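Nurneo Bench Notes: Looking After the Kitchen Cell
Posted 8/20/25

The Nurneo cell is a single arm installed at the end of a domestic kitchen bench, where it carries out wiping and placing tasks beside a gas stove. I have maintained it since May. The following is a record of the current servicing arrangement, set down for those who have written to ask about it.

The arm is driven by a Skirkar controller, which had logged 1,552 cycles at the last inspection. Two faults accounted for most of the stoppages. The first was grit in the wrist joint. The second was a poor surface reference, as the polished stone has strong dark and cream bands and the depth sensor did not read it consistently.

The remedy for the second fault was a length of embossed aluminium foil, laid lengthwise on the bench and turned up against the tiles at the far end. Its raised ridges give the sensor a regular pattern. The foil is pressed down by hand before any calibration is attempted, and a red cloth is kept for going over it.
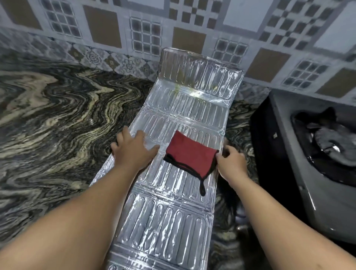
Seating and wiping the foil

The arm must be parked and isolated at the Skirkar panel before hands enter the work area. The sheet is then flattened with an open palm, working outward from the middle. Creases running across the sheet need particular attention, as a raised fold is recorded by the software as an obstacle. During the winter one such fold produced 664 false readings overnight.

The cloth is used dry. Cleaning fluid was tried for a short period and left a film in the channels between the ridges, so the practice was discontinued. Pressure should be light, and the bend at the wall should be left as it is.
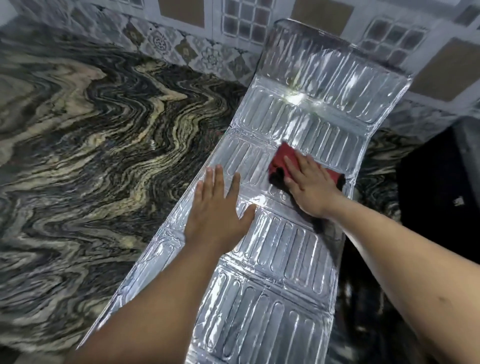
One hand holds the sheet flat while the other presses the red cloth against the ridges.

Calibration

Once the foil is seated, the Fakir routine is run from the laptop. It takes 15 minutes and requires the stove to be off. A result outside tolerance usually means that a long edge has lifted, and the sheet should be pressed again before the routine is repeated.

Wrist joint grease is ordered through Cendach. The present tube is nearly finished and a replacement has been requested.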